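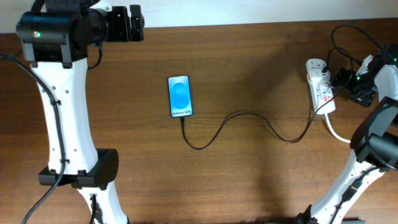
Two-arm home build: how to unplug a phone without pulling the cable sideways?

Posted by varero_bench, 8 November 2021

Hello all. I am building a pair of small arms on my table at home, and the project is called Skultulik. The task I chose is simple to say: one arm holds a phone, the other arm takes the charging plug out of the bottom. Each arm has a gripper with two fingers and a small camera near the wrist.

The approach from above is now quite good. I put honeycomb-textured pads on the fingers and they come down on both sides of the phone.
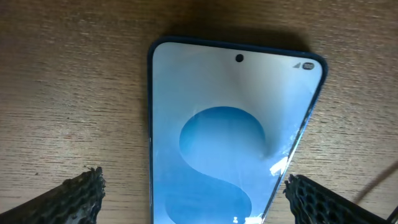 Wrist camera view, fingers on both sides and still a small gap to the frame.

My problem comes after this. When the second arm pulls, the phone turns a little in the first gripper, and then the plug is pulled at an angle. I am afraid for the port. I made 60 tries and in many of them I had to press stop. Should I squeeze harder, or change the way of holding?

Jirnent

Squeeze harder. Worked for me.

Frimpong

Please do not only squeeze harder, you can bend the frame or press the side buttons. I had the same trouble last January with my own arms, and it took me a long time to understand that the force was not guilty.

First look at where you hold. If the fingers are far from the plug, the pull has a long lever and the phone will turn.
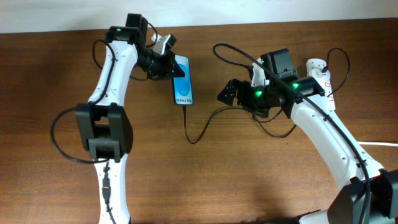 Hold as near to the port as you can, but leave enough room for the other gripper to come in. Then move the second arm in a straight line along the long side of the phone. Many people move only one joint, and one joint always makes an arc. I send 50 small points along the line and the motion is good enough.

Second, check the angle with the wrist camera before you pull. You want the phone edge to be straight up and down in the view.
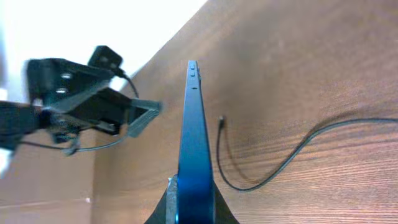 If it leans, open the fingers, correct the wrist and close again. Also give the cable some slack on the table. A tight cable pulls back on the plug and you will blame the gripper for it.

varero_bench

Thank you, Frimpong. I moved the grip lower and wrote the straight line today. It turns much less. The slack I did not try yet, my power strip is too near, so I must find a longer cable first.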